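A Wet Month, and the Cellar Again

3 min read 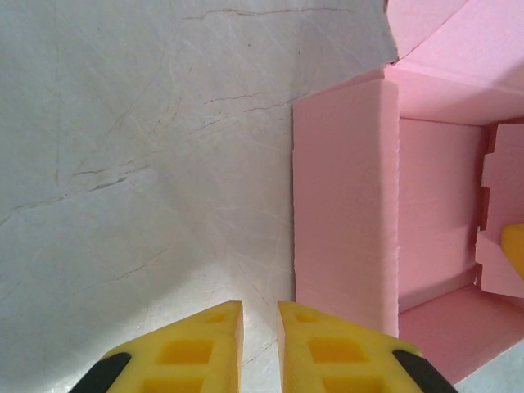
Page last changed: June, late evening

Woke before five to the sump pump running. It has been cutting in every half hour or so since the rain started, and I've got to the point where I hear it in my sleep and wake up when it stops. Went down in boots. Two inches at the low end by the old coal door, nothing under the furnace. Moved the last of the jars up a shelf and went back to bed for an hour but didn't sleep.

The creek is over the lower path at Drotlow. I walked out after breakfast to look at it. The footbridge is still there, with a mess of branches against the upstream side and the water brown and loud underneath. The field past it is a pond with fence posts in it. There was a heron standing about where I usually cut through to the road, so I went the long way, up through Kerslake and past the feed store. Over 49 minutes each way by that route. My left boot leaks at the toe and has since spring.

Bought at the feed store: chicken grit, a hose clamp, light bulbs. They were out of the bigger sandbags and said maybe tomorrow. The man ahead of me was buying fence staples and telling the counter about his septic tank, at length.

The county rain gauge page says 954 hundredths for the month so far. I don't know why they write it that way. My own gauge, the tube on the garden post, overflowed one night when I forgot to empty it, so my figure is worthless now and I have stopped writing it down. I'll start clean next month.

Lunch was the end of the bean soup with the heel of the bread. Then I called Keltex about the backup pump. On hold for a long time. They have the battery but not the float switch, and the switch is coming from a different warehouse. I asked if any switch would do and was told no. I think that's wrong, but I ordered it anyway. Before I hung up I wrote the order number on the wall next to the phone, in pencil, under the one from last time.

The tomatoes are sulking. Yellow at the bottom leaves, no flowers to speak of. The peas don't mind at all and are up past the string. Picked a bowl standing in mud to the ankle. Lettuce is mostly slug. I put the boards down again between the rows so that I can flip them in the morning and collect what's underneath. The hens get those.

Afternoon mostly paperwork. The Clisuvance renewal came, and the premium is up again. Water coming up through the floor is not covered, water coming down through the roof is, and the page that explains the difference is in smaller type than the rest. I read it twice and put it in the folder. I have until the end of the summer to decide. The policy before this one was cheaper but they stopped writing houses on this side of the creek.

A little blue sky around four. Hung two sheets out and brought them in wetter an hour later. They are over the doors now, and the whole upstairs smells like a laundromat.

Checked the cellar again after supper. Down to a skin of water, and the pump is going longer between runs. Swept what I could toward the pit. There's a crack along the north wall that I thought was new, but I found the pencil mark I made beside it two years ago and it hasn't moved. I made another mark anyway — darker, so I'll find it.

To do tomorrow: sandbags, slug boards, call about the gutter, look at the boot. If the path is clear I'd like to get down to the bridge with a rake and pull some of those branches off before the next rain comes. Forecast says showers after noon.

Pump just came on.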